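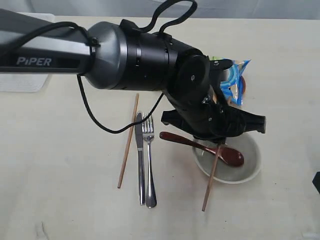
How long does a ring resize take?

Usually 2 weeks from the day I get it. Plain bands are quicker, anything with stones running right around is slower, and full eternity rings I mostly can't resize at all (sorry!). December is its own beast, so get in early if it's for Christmas.

Do you work in silver as well as gold?

I do! Sterling silver and 9 carat gold are what's on my bench most days. I'll happily work in 18 carat too, but I order that in once you've said yes to the quote.

Can you use my nan's old gold?

Most of the time, yes, and I love these jobs. I send old gold off to Kapoor for refining if it's a mix of colours or has a lot of solder in it. If it's clean and all one carat I can melt it here and you get the very same metal back, which people tend to get a bit teary about - me included.

What does a custom piece cost?

Silver starts at $300. There's a $100 deposit before I draw anything up, and it comes off your final bill.

My Trukari chain keeps going dark. Is it faulty?

Probably just tarnish. The Trukari range is all sterling, and perfume and pool chlorine are hard on it. Give it a rub with a soft polishing cloth and keep it in a zip bag. If it's still grey after that, post it back and I'll have a look.

Do you fix jewellery you didn't make?

Yep, as long as it's real metal. Plated stuff doesn't like the torch, so I'll say no to that.

How long are repairs guaranteed?

6 months on solder joins and claws. Lost stones I look at case by case, so send me an email with a photo first.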